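ホーム | 講義案内 | 配布資料 | 前の回 | 次の回

色彩と陰影の基礎 第7回「白いものに影をつける」
10月15日(金) 担当教員より

皆さん、こんにちは。前回の宿題、卵の素描はいかがでしたか。「影を塗ったら卵が汚れて見える」という感想をずいぶんいただきまして、うれしいやら申し訳ないやら、今日はまずそのお話から始めたいと思います。影を黒や灰色だと思い込んでいると、どうしても鉛筆を強く当ててしまうのですね。私も学生のころは30枚ほど続けて卵を真っ黒にして、先生に笑われたものです(その卵はあとでゆで卵になりました)。明るいものの影は、思っているよりずっと明るい。まずはここを、ゆっくり味わってください。
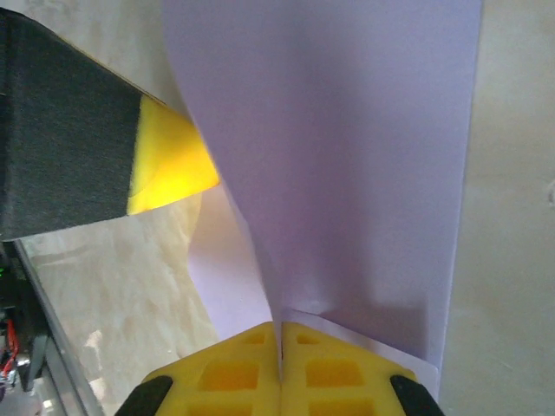 陰影には大きく分けて、ものの面が光からそれて暗くなる「陰」と、ほかのものに光をさえぎられてできる「影」があります。日本語ではどちらも「かげ」と読むので混乱しやすいのですが、描くときには分けて考えると楽になります。陰のほうは、面が丸く曲がっていれば、境目のないままじわじわと移っていきます。淡い藤色の紙をゆるく曲げたときなども、上のほうは白に近い紫、下の折れるあたりは少し灰色を帯びた藤色というふうに、同じ一枚の中で色がそっと変わりますね。ところが折り目のところでは急に線が立つ。この「ゆるやか」と「急に」の差を拾えると、輪郭線に頼らなくても形が見えてきますよ!

では、絵の具での練習に移りましょう。混色の手順は次のとおりです。
・もとの色をたっぷり作り、2つの皿に分ける
・片方に補色をほんの少しだけ加える(黒は使いません)
・二色を紙の上で隣どうしに置き、境目を水筆でなでる

時間は40分とりますので、あわてず、お茶でも飲みながらどうぞ。筆を洗う水はこまめに替えてくださいね。濁った水は淡い色にすぐ響きます。

次回までの宿題:身近にある淡い色の布か紙をひとつ選び、いちばん明るいところと暗いところの色を作って、余白に混ぜた絵の具の名前を書いてきてください。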